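Small Towns Find New Uses for Their Old Laundries

The public laundry in Karkadwood closed its doors in April, and by summer the town wanted it back. 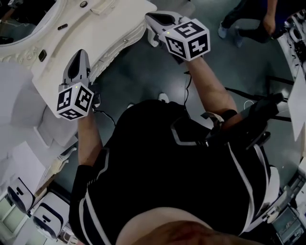 The building had served a town of 3,914 people since the days when few homes had running hot water. By the end it was losing money every month. The boiler was old, the roof leaked over the drying room, and most of the regular customers were renters in the blocks behind the rail yard. When it shut, they had to take a bus to Ginduder, 409 riders a week by the bus company's tally, many of them with bags of wet sheets on the way home.

The town council first planned to sell the site for parking. A petition with more than 2,000 names changed that. The council kept the building and leased it to Marel, a small firm that runs laundries in three other towns and rents out the space it does not need.

Marel cut the number of washers and put in larger ones. The drying room went to a repair shop that fixes zippers, coats and work clothes. The front office, which has the best light, is now a cafe with 2 long tables and a rack of newspapers.

Prices went up, and that has caused some complaints. A full load now costs nearly twice what it did. Residents over 65 pay the old rate before noon, and the mornings have become the busiest part of the day.

Ginduder is watching closely. Its own laundry, on Sarkar Street, has the same kind of boiler and the same kind of roof. The town has money for one or the other this year and has chosen the roof. Work is due to start once the school year ends, and the laundry will stay open on shorter hours until it is done.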